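The Half-Second That Ate November

Two arms, one planner, and a pile of packaging that won't hold its shape. A visit to Pundent, where the hard part is the waiting.

By Iolo Gape

Torunn Sjöberg has a log file open and she doesn't like it. Line after line of the same message, left arm ready, left arm ready, left arm ready, and then nothing from the right for most of a second. "There," she says. "He's thinking."

He is the right arm. Everybody at Pundent calls the arms he and she, and they switch which is which depending on who's typing.

The company writes software for two-armed manipulation. No hardware of its own, no plans for any. What it sells, or will sell if the pilot goes well, is a planner called Wakari, which takes in camera images and joint readings and puts out short bursts of motion for both arms at the same time. The pilot customer is Jaseck, a mail-order returns outfit. Returns means packaging. Bags, boxes, boxes somebody has sat on.

Jaseck's list of requirements runs to two pages. Item one: open it without tearing it. 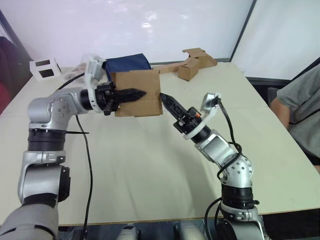 Paper was supposed to be the easy one. Rigid-body planners treat the world as solid lumps with known outlines, you plan a path, you close the fingers, done. Paper has an outline for as long as you leave it alone. Put any force into it and the shape your perception model gave you is stale, and the second arm is now flying toward a place where the edge used to be.

Old fix: stop, look again, replan. It works, it's also terribly slow. Zulkifli Menon, who wrote most of the first planner, timed one grasp-and-open cycle at 71 seconds with the stop-and-look version and says he went for a walk afterward.

"Everything was correct," he says. "Every single pose. You just wouldn't want to stand there and watch it."

So they threw out the single plan. Wakari now predicts a chunk of motion for both arms, runs the start of it, throws the rest away and predicts again. Nothing new in that, lots of labs do it. The fight is over how the two halves stay in step. If the left arm is committed to a pull and the right arm's prediction changes its mind, you get what the team calls a shrug. Both arms back off a little. Then both come in again. Then both back off.

November was mostly shrugs.

Melur Mangundap runs perception and blames herself for a chunk of them. Her segmentation model was fine on closed boxes and fine on flat sheets. In between, half folded, panels going every which way, it would flicker. One box, two boxes, one box. Each flicker reached the planner as a fresh object with a fresh best grasp, and off went the free arm toward it.
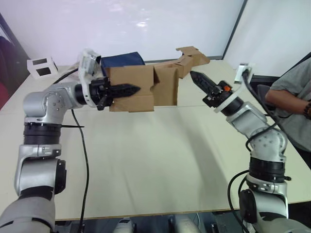

Her answer was memory. The model carries a belief about how many things there are and has to be argued out of it, with evidence over several images in a row. A new panel swinging into view gets attached to the old object unless it really insists. She calls the setting stubbornness, it's an actual parameter in the config file, spelled stuborness because that's how she typed it first and now three other modules read it under that name.

Too low and you get flicker. Too high and the thing will happily believe in a box that went in the recycling.

They landed on a value by trying a lot of them. I asked if there was a principle behind the number. "Lunch," says Mangundap. It was the value they had when it got to be lunch and the arms were behaving, so it stayed.

The wrist views are a different argument. Head camera gives you layout, wrist cameras give you contact, and the two disagree all the time by small amounts. Calibration drifts. A bracket gets bumped. Up close a few millimeters is the difference between pinching a cardboard edge and poking it. Mawar Saragih, who looks after controls, wanted the wrist view to win outright once the fingers get near. Menon wanted it blended. They argued through most of a week and Saragih won, partly by being right and partly by merging it on a Thursday evening when Menon had gone home.
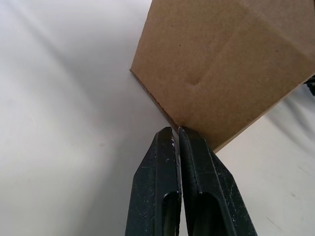
What the wrist view can't tell you

Trouble is, near the object the wrist view loses all sense of where it is. A big brown face of cardboard looks like any other big brown face. Is that the front panel or the flap? The picture alone won't say. Saragih's handoff keeps the last good guess from the head camera and lets the wrist correct it only sideways and in depth, no flipping the object round. Crude, she says. She has a list of cases where it fails and the list is not short.

Force is the other missing bit. Wakari reads motor current and estimates load from that, so a light touch and a bit of joint friction can look pretty much identical. Corrugated board hides a lot, it gives a little and then it gives all at once. The controller caps grip effort early and raises it in steps. Sjöberg would like fingertip sensors. Sjöberg has wanted fingertip sensors since before there was a company, and says so in most meetings.

Instead she built a replay tool. It's called Sumampouw, after a street she used to live on, and it is easily the best thing in the building. Scrub back through any run and you get every camera, every joint, every prediction the planner made, including the ones it discarded. Thrown-away motions show as thin grey lines fanning out from each gripper. On a good run they lie nearly on top of each other. On a shrug they look like a burst broom.
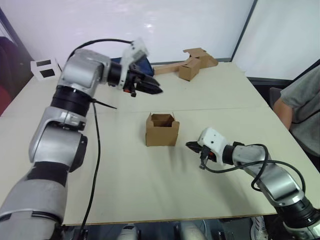 Sumampouw now holds nearly 2000 runs. Anyone on the team can tag one, and the tags have become a sort of diary. "Flap panic." "Left arm bored." "Ask Mawar." One just says "no." Menon searches it before he changes anything, a habit he admits he picked up late, and it was in there that he spotted the pattern behind the half-second pause. The right arm's predictions were being checked for collisions against the left arm's whole discarded plan, all the stuff it was never going to do. So the right arm sat waiting for a ghost to get out of the way.

Cutting the check down to the committed motion took him an afternoon. Arguing that it was safe took longer. Two arms sharing one table can reach each other easily enough, and Saragih wouldn't sign off untill there was a hard minimum distance running in the low-level controller, below the planner, where a bad prediction can't touch it. That went in at 60 millimeters between the forearms. Grippers get their own rule, because they have to meet sometimes.

Which leaves the log file on Sjöberg's screen. The pause is smaller but it's still there on certain runs, always the right arm, always with a box already open. She thinks it's the flaps. Upright flaps put four thin walls round the target and the sampler burns its time looking for a way in from the side when the top is wide open. Menon thinks it's a garbage collection problem and has bet her a dinner.

Jaseck's people come on Fri 5 December. The plan is to run bags first, then boxes, then whatever the visitors have brought with them. That last part was Mangundap's idea and not everybody is thrilled about it.

Sjöberg scrolls back up to the gap, tags the run "thinking again" and starts the next one.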